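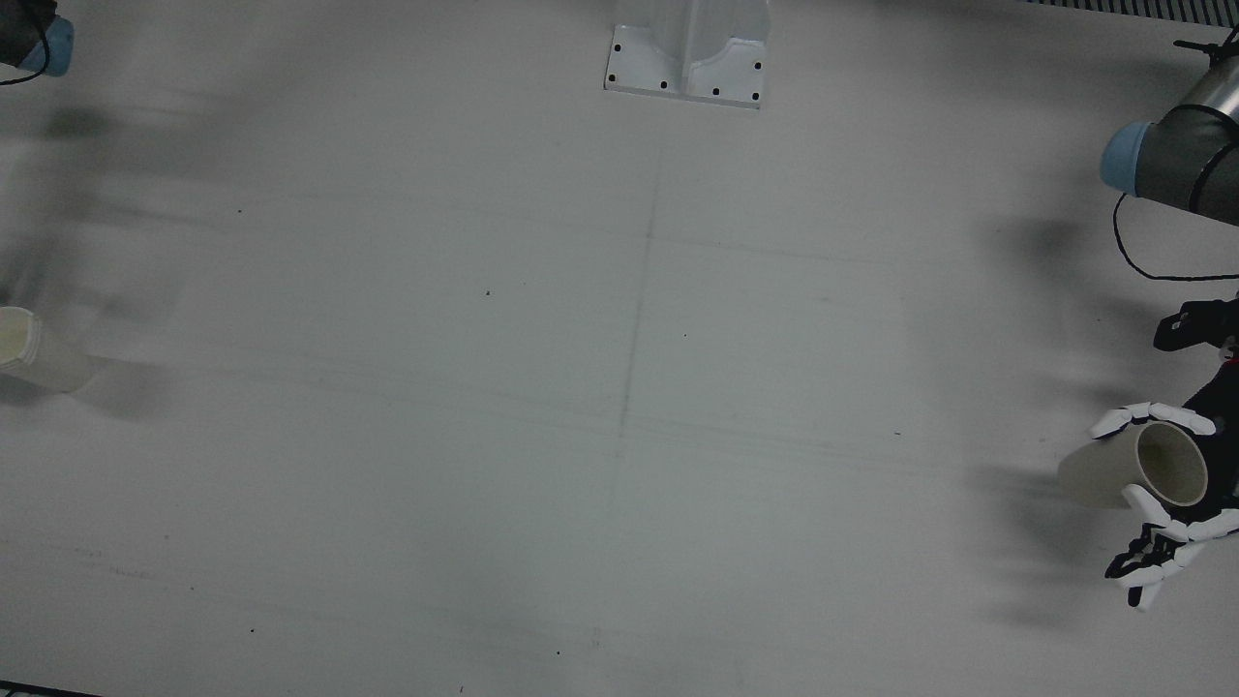
Acta de la reunión de seguimiento - Recogida de demostraciones, tarea de los vasos
Martes, 9:30. Sala pequeña de Prarkent (la grande la tenía Zavar, como siempre).
Asisten: Édgar Flores (coordina y levanta acta), operación, anotación y entrenamiento. Chraibi se conecta a las 9:50 y pide que se le repita todo. Se le repite la mitad.

1. Acta anterior
Aprobada sin cambios. Consta que solo la había leído quien la escribió.

2. Estado del conjunto
Hay 3.447 episodios en el servidor. Anotación recuerda que episodio guardado y episodio utilizable son conceptos distintos, y que lleva desde mayo recordándolo. De la última tanda de 100 se aceptan 92. Siete se descartan por vaso soltado antes de tiempo. El restante dura once minutos y contiene, íntegra, la pausa del café.

3. Variedad de posiciones
Entrenamiento se queja de que los vasos arrancan casi siempre donde al operador le queda cómodo. El modelo ha aprendido muy bien esa comodidad. Se acuerda repartir las posiciones iniciales por toda la mesa, con vasos tumbados y boca a ambos lados. Operación acepta, con un suspiro que pide que conste.

4. Episodios a dos manos
Se revisan tomas con un vaso en cada mano. Entrenamiento quiere más combinaciones de orientación, y que las etiquetas izquierda y derecha se refieran al robot y no a quien mira la pantalla. Se debate veinte minutos. Gana el robot.

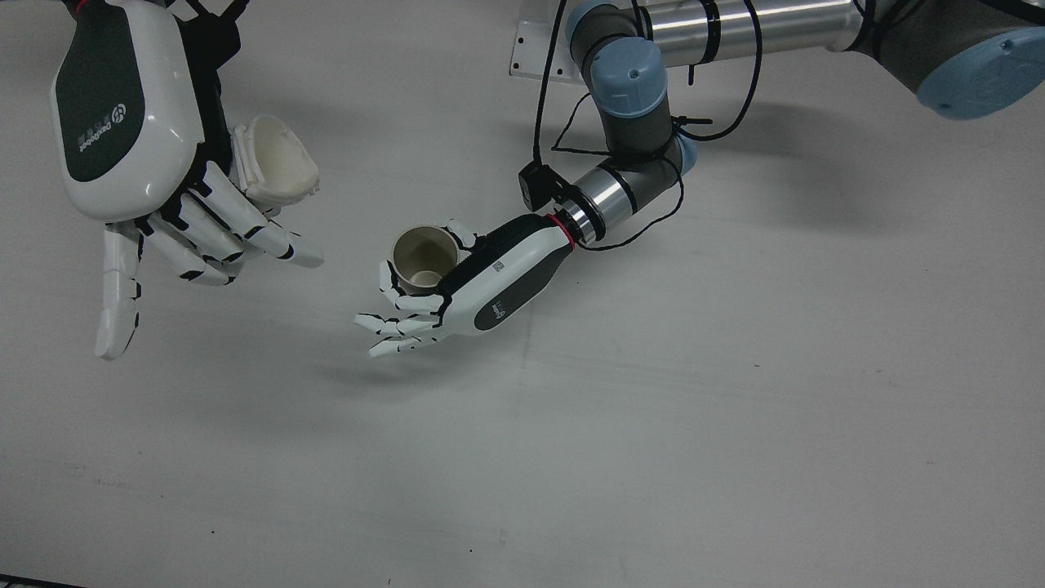
Fig. 1. Toma a dos manos: vaso tumbado en la derecha del robot, vaso vertical en la izquierda.

5. Herramienta de anotación
Clernum ha entregado la versión nueva. Corrige el fallo de las marcas de tiempo y estrena otro en el botón de guardar. Hasta nuevo aviso, se guarda dos veces.

6. Acuerdos
- Operación: tanda nueva con posiciones sorteadas - el sorteo lo hace el script, no el operador.
- Anotación: revisar las etiquetas de mano en lo ya grabado.
- Édgar Flores: escribir a Clernum, esta vez sin ironías.

7. Ruegos y preguntas
Chraibi pregunta si se puede repetir el punto 2. Se levanta la sesión a las 10:40.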